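Trenomeo Serving Tongs
by Navickas

Slim metal tongs for bread rolls, pastries and small cakes. They are made from one bent strip, so there is no hinge to catch crumbs and nothing to screw back together after washing. The tips are ridged along their length to hold a crust without tearing it.

Weight: 48 g
Finish: silver
Pack size: 2 pairs
Care: dishwasher safe, dry before storing

The spring is light – a child can close them easily – and they open again by themselves when you let go. For heavy loaves, choose the Plusau bread tongs instead.

Orders placed before noon leave our Skillex warehouse the same day. Returns are accepted if the pack is unopened.
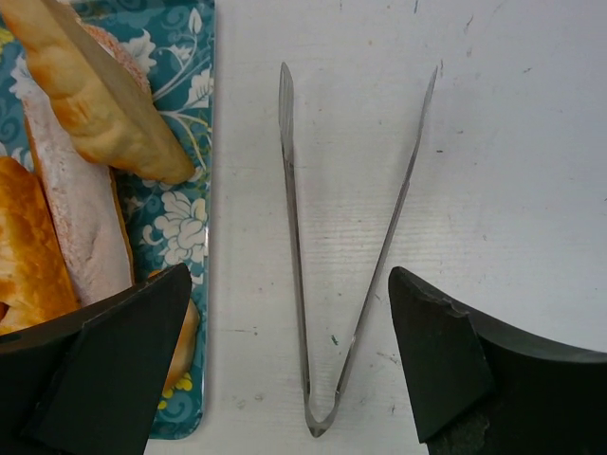

Reading time: 1 min

Set the tongs down next to the tray, with the tips pointing away from your guests. The patterned tray and baked goods are not included. Spare pairs can be ordered singly from May.

Page checked by Sigita Sakalauskas, Apr 4, 2026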